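Equipment notebook, trekking section - October
Entry by K. Shukla, for the Cordero high route file

Present for the gear check: Merja Toivonen, Ro-un Nam, Benito Olmedo. Ezequiel Rivas joined by phone at 4:30 p.m. to go over the weight limits.

Group size is confirmed at 13, guides included. Each duffel is to be held to 15 kg, packed and weighed at Drastirport before the transfer. Day packs are weighed separately. The limit is the same for everyone, and the section will not make exceptions at the trailhead as it did last year.

Sleeping bags. All rental bags were unpacked, hung for one night and inspected. Two have failed zippers at the foot end and have been set aside for repair. The remaining bags loft well enough for the lower camps. For the two nights at Vosine, a liner is required with every bag. Ms. Toivonen asked that liners be issued here and signed for, and this was agreed.

Boots. Participants are to wear their boots on at least two full-day walks before departure. Mr. Olmedo reported that three people have bought new pairs within the past month. He will write to them individually. The blister kit stays as it was, with one added roll of zinc oxide tape per tent pair.
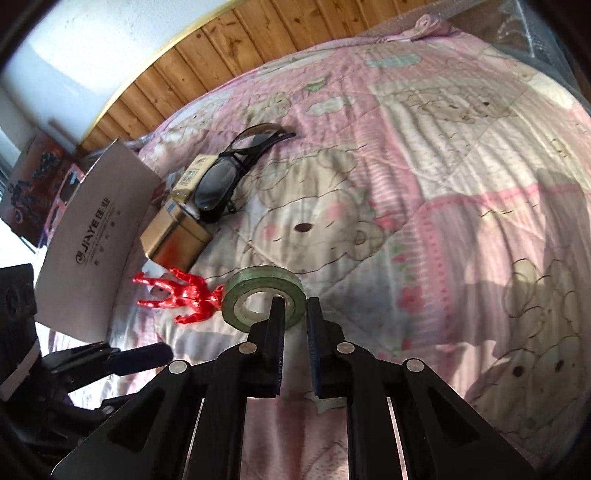
Trekking poles. The flick locks on the older Nuvex poles slip under load. We leaned on each pole at full extension for a slow count of ten, and those that moved were tightened and tried again. One pair still slipped and is withdrawn. The rest are acceptable, but the small screwdriver must travel with the lead guide - it was left behind in the spring and was missed on the second day.

Water. Purification tablets remain the main method, with two pump filters carried as backup. Ms. Nam notes that the filters must be kept inside a sleeping bag on any night below freezing. Her draft of the instruction card is too long and will be cut to one side.

Washing and hygiene. The packing list now asks for around 70 wet wipes per person for the full route. All used wipes are to be carried out in sealed bags. Mr. Rivas considers the figure high and would prefer small towels and a shared basin. The question is left open until his cost sheet arrives.

Still to do:
Replace the batteries in the spare headlamps.
Check expiration dates in the large first aid kit.
Confirm with Vosine that the stove fuel is held for us.
Return the borrowed scale to Ms. Toivonen.

K.S.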